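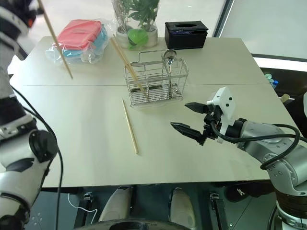
What is the Hastanska Open Day?

It is a yearly public visit to the Rullis robotics workshop in Hastanska, held in May, where people can stand next to the machines while they work and talk with the people who run them.

# Hastanska Open Day

The **Hastanska Open Day** is a public event at the Rullis workshop, a small robotics laboratory that studies how two-armed machines handle ordinary things from the kitchen and the home. It began as an evening for the families of staff and grew into a full day with demonstrations, short talks and a hands-on corner. It is best known for the table demonstrations, in which robots sort, lift and put away household objects at their own, often wonderfully slow, pace.

## History

The workshop was set up by Doaa Bouazza and Taha Ragab in a former dye works on Abdelaziz Street. For its first few years it took visitors only by appointment, and most of them were students. Bouazza has said that the students' younger brothers and sisters asked the best questions, and that this gave her the idea of opening the doors to everyone.

The first open day drew 147 visitors, far more than the front room could hold, and the line ran down the stairs and out past the bicycle racks. The following year the event moved into the main hall. Attendance has since passed 1000 in a single day, and tickets, still free, are now given out by time slot.

Aicha Kamel took over the program after the third open day. She cut the number of talks, made the breaks longer, and put the demonstration tables at the center of the hall. Many regular visitors count this as the moment the event found its shape. People who had once drifted off after the welcome speech now stayed until closing!

## Demonstrations

### Utensil sorting

The utensil table is the oldest demonstration and the one that draws the biggest crowd. A robot with two arms picks up long, thin objects with two-finger grippers and stands them in a wire basket of the kind used for holding cutlery. Chopsticks are the usual test pieces. They are light, they roll, and they give a gripper very little to hold on to, so a task that a child does without looking becomes a small drama. It is quite common for the whole hall to go quiet as a tip is lowered toward the rim.

A run is started by the operator, who then steps back and answers questions while the arms move. Visitors may ask for a chopstick to be laid at a new angle, and the harder requests (flat against the basket, or pointing straight at the robot) are the popular ones.
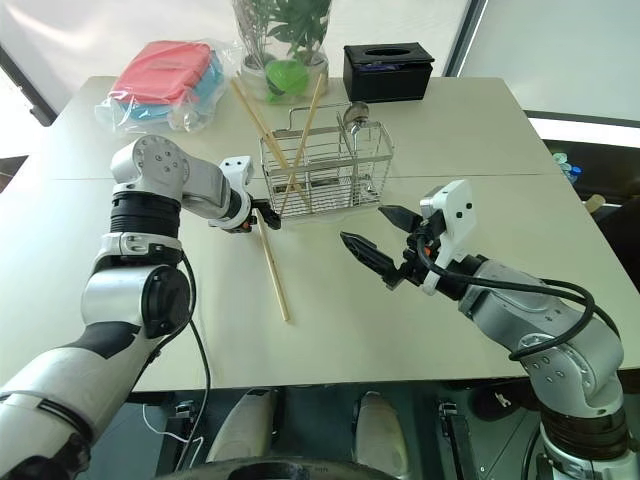 Judging a run is part of the fun, and Kenneth Dagdag, the longest-serving operator at the table, likes to let the audience do it. The rule is simple: a utensil counts once it stands in the basket and the gripper has let go. Neatness is left open, and this is where the arguments start. Three chopsticks may share the larger compartment with one crossing the other two, while the spoon stands on its own in the narrower side with its bowl above the rim. Strict judges want everything parallel. Dagdag takes the generous view and points out that most kitchen drawers look far worse.

The other things on the table, such as the tissue box and the plant, come from the workshop's wider studies. Ragab argued early on that a bare table teaches a robot very little about homes, and the furnished table has been kept ever since.

### Cloth folding

The folding demonstration was added at Kamel's suggestion. Cloth changes shape whenever it is touched, and it gives the engineers a good deal more trouble than wood or metal. Towels are used in the morning and shirts in the afternoon. The shirts go less well and get more applause.

### Hands-on corner

In the hands-on corner, visitors guide a small practice arm themselves, using a pair of handles. The exercise is to move a wooden block from one tray to another. Sessions last 11 minutes each, and there is nearly always a line. The control software, called Minateo, was written at the workshop by Madhu Tomar, who is usually there to help first-timers. Her standard advice is to breathe out before closing the fingers.

## Talks

Talks are kept short and are given on the floor of the hall, with no stage. Subjects have included gripper design, cable care, the history of the dye works, and a much-loved account by Tomar of every object the workshop has ever dropped. Recordings are not made, but printed notes are handed out at the door.

## Visiting

The hall has 111 seats along its walls, and most visitors prefer to stand near the tables. Children are welcome and may sit on the floor mats at the front. The quietest slots are the first one of the morning and the one just after lunch.

## See also

- Rullis workshop
- Minateo (software)
- Abdelaziz Street dye works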